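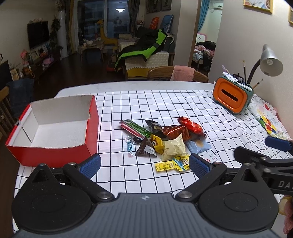
Red shoebox, lid up, on the black-and-white grid tablecloth.

Netumley Buttermilk Pancake & Waffle Mix
Sold by the bag or by the case of 4
In stock, ships from Vostdale

I grew up on the yellow box kind of pancake, the kind that's fluffy for a minute and then goes to wet bread under the syrup, and I loved them, so please don't think I'm a snob about this! But a few winters ago I started messing with my own mix, mostly to use up a big sack of buckwheat flour I'd bought on a whim, and the family got attached to it, and then the neighbors did, and now I have a label printer and a page on the internet.

So what's in the bag? Soft white wheat flour, a little buckwheat, real buttermilk powder, cane sugar (not much), baking powder, baking soda and sea salt. The buckwheat is the part people notice. It gives the pancakes a toasty, slightly nutty taste and some color, but there's not enough of it to make them heavy or gray. If you've had an all-buckwheat pancake and didn't care for it, try this one anyway. My brother-in-law can't stand the all-buckwheat kind and he takes a bag home every visit.

How I make them

Two cups of mix, two eggs, a cup and a half of cold water and a good spoonful of melted butter. Stir until it just comes together and leave the lumps alone. Let the batter sit while the pan heats up. It will thicken and get bubbly on top. If it's so thick it won't pour, splash in a bit more water, and don't stir it hard again.

Medium heat, a thin wipe of butter, and flip when the bubbles near the edge stay open. The second side goes a lot faster than the first, and I still burn one now and then when I'm talking.

You can use milk in place of the water if you like them richer (I do this on birthdays). Oat milk works fine. I've tried it with no eggs and a mashed banana, and they taste great but they tear when you flip them, so make them small.

For waffles, double the butter and keep everything else the same. Crisp outside, soft in the middle, and they freeze really well with a sheet of wax paper between them. Straight from the freezer into the toaster, no thawing.

How far a bag goes

One bag gets me some 60 silver-dollar pancakes. If you like the big plate-sized ones you'll get far fewer, obviously, and a hungry table of teenagers can finish a bag in one morning.

About the batches

I mix 200 bags at a time and then clean everything and start over, which is why the listing sometimes says "back soon." The batch code is stamped on the bottom fold. The next buckwheat delivery is due in August, and I may run short before then, so case buyers might want to order ahead.

Storing it

Cool, dry cupboard, top rolled down tight. Once it's open I move mine to a big jar. Buttermilk powder pulls in moisture and the mix will clump if the kitchen is steamy; small clumps are fine, just break them up with a fork. In a hot house, keep it in the fridge.

Allergens: contains wheat and milk. Mixed in a kitchen that also handles eggs, walnuts and pecans. Not gluten free, even with the buckwheat (I get this question a lot!).

Goes well with

Halim Dark Maple Syrup, if you want something with some backbone to it. I also stock the Vomasero sour cherry spread, and a spoonful of that with plain yogurt on a warm waffle is my own breakfast more often than I should admit.

Shipping and returns

Orders go out within 2 business days. If a bag shows up split or leaking, send me a picture and I'll mail another one, no need to send the first one back. I can't take back opened bags just for taste, but do write and tell me what you didn't like. I read all of it.

Page updated 2023-07-09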